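1/ I've spent most of August in Prarkunska and I need to tell you all about the tile steps, because I can't stop thinking about them. Long thread, get a coffee!

2/ The steps run from the tram stop in Jelance up to the old water tower. There are 200 of them, and the front of every single one is covered in hand-painted tiles. Birds, soup bowls, bus tickets, somebody's aunt asleep in a chair. I went up meaning to see the view and forgot to look at it.

3/ The painter is Mizanur Herath. He grew up in Trollcombe, came over for a summer job painting stage sets, and the theater shut down before he'd unpacked. He had a return ticket and didn't use it. That was 21 years ago. 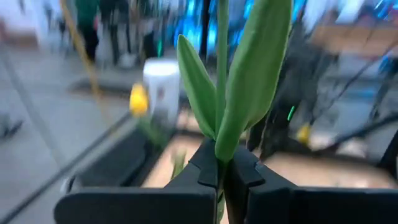 Trevor Poirier: Wait, are these the steps with the blue heron near the bottom? I walked up those years ago and never knew who made them. Is he still adding to it?

4/ Yes Trevor, the heron! It's on the ninth step and it's one of his earliest. And he's still adding, though now it's mostly repairs. Frost gets in behind the glaze and pops the tiles off, so every spring he goes up with a bucket and a list.

5/ His first winter sounds rough. He had a room over a locksmith's with a window that didn't close, and he hated the gray and the mud and the way shop clerks sighed at his grammar. Then a neighbor asked him to paint a house number for her. He did her a 14 with a cat climbing through the 4, and by the end of the week the whole street wanted one.
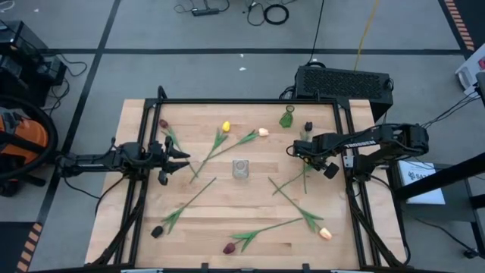 Tulips on the wooden tabletop, stems, leaves and all.

6/ The studio is called Kodikara, after the family who used to run a bakery there. He fires the tiles in a kiln out back and teaches two evenings a week in the front room. I sat in on a class and it was a joy. Retired tram drivers next to teenagers, everybody with glaze on their sleeves, everybody talking over each other. 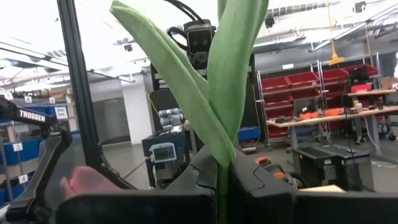
7/ How he teaches: you get one tile, one brush and one color. No pencil. You paint something you saw on the way over. I did a dog waiting outside the pharmacy (it looks like a suitcase, I love it). He walks around and mostly asks questions. "Where was the light?" "Was it really that fat?"

8/ He says he learned the language from his students, which is why he knows nine words for brown and still can't talk to the bank on the phone. I asked if he ever thinks about moving back to Trollcombe. He said every January, for an afternoon.

9/ Nearly 2,000 tiles so far, counting the replacements. He keeps a notebook with a little sketch of each one and the name of whoever helped.
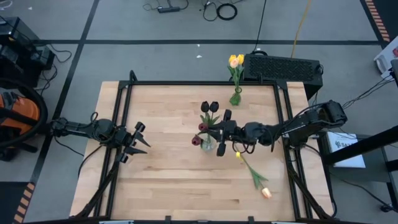 Some pages have three or four names squeezed into the margin, and he let me flip through as long as I wanted. There's a boy who shows up early on, painting snails, and then fifteen years of pages later he's back, painting snails with his daughter. I got a bit teary over that.

10/ If you go: start at the bottom, go in the morning when the sun is on the risers, and bring water. The bakery smell is from the place next door to Kodikara, and the poppy seed rolls sell out before 10.

11/ My dog/suitcase tile comes out of the kiln tomorrow. Will post it, cracks and all!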